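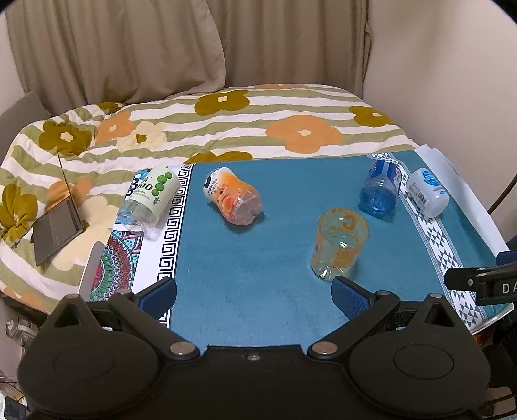

So, the spending plan. I've been promising this post since July and a few of you have been nudging me, so let's talk money!

I started out with a number in my head, and that number was cute. It covered a gripper and a cable. It did not cover spare finger pads, a second storage drive, the mount from Jostbridge (lovely people, slow shipping) or all the little screws that roll off the bed and vanish. By the time I'd priced everything out properly I had 301 lines in my spreadsheet, and yes, one of them is tape.

My big decision was whether to buy or rent. Cleltitz will rent you a hand-held unit for 3 months, and if you're only curious I'd say go for it. I plan to keep at this for a good long while (picking up bottles is weirdly relaxing, okay?), so buying won in the end.
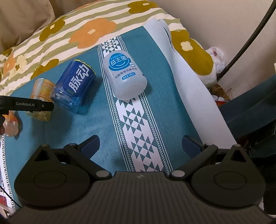

Props are where I refuse to spend. Drink bottles cost next to nothing, they come in all kinds of shapes, and a patterned tablecloth over the bed makes a perfectly good work surface. I looked at the prop kit from Plalel and closed the tab very fast. Put that money into pads! I set aside almost 20 percent of my budget for wear parts and I'd go higher next time.

Still undecided: a proper folding table. Szűcs has one I like, but shipping adds 50 dollars and then I'd need somewhere to keep it. My back says buy it. My closet says no way.

Next up I want to price out lighting, so if you've got a lamp you love that doesn't cost a fortune, tell me in the comments, and please include what you paid!

Share this post (20 shares)
3 comments
Print | E-mail this to a friend
Contact | Copyright, all rights reserved | Back to top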